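Re: [gripper-trials] Finger set comparison, first pass
From: Graziella Messina
Date: October 30, 2019

> Did the Seteck fingers hold up at 200 mm/s? And is the
> wrist camera any use at that speed?

Fingers fine, camera less so. Bench view first, then wrist view: 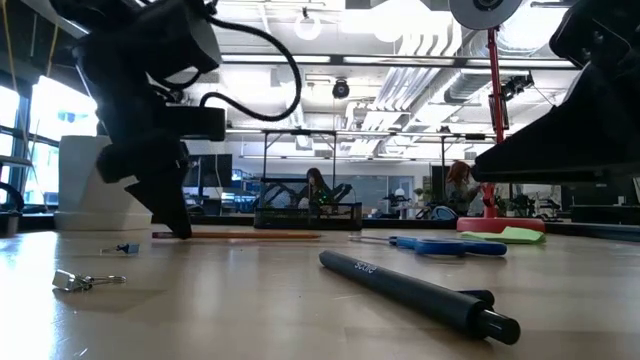
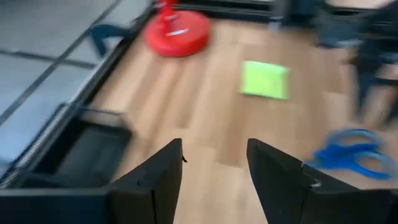
1. Wrist camera
Blur is bad enough to soften the fingertip edges. I would shorten the exposure before changing the mount - Castellanos did the same in May.

2. Controller
Log 3297 has 73 late packets, all on the left arm. Could someone at Dorkulwood check their firmware against ours?

Graziella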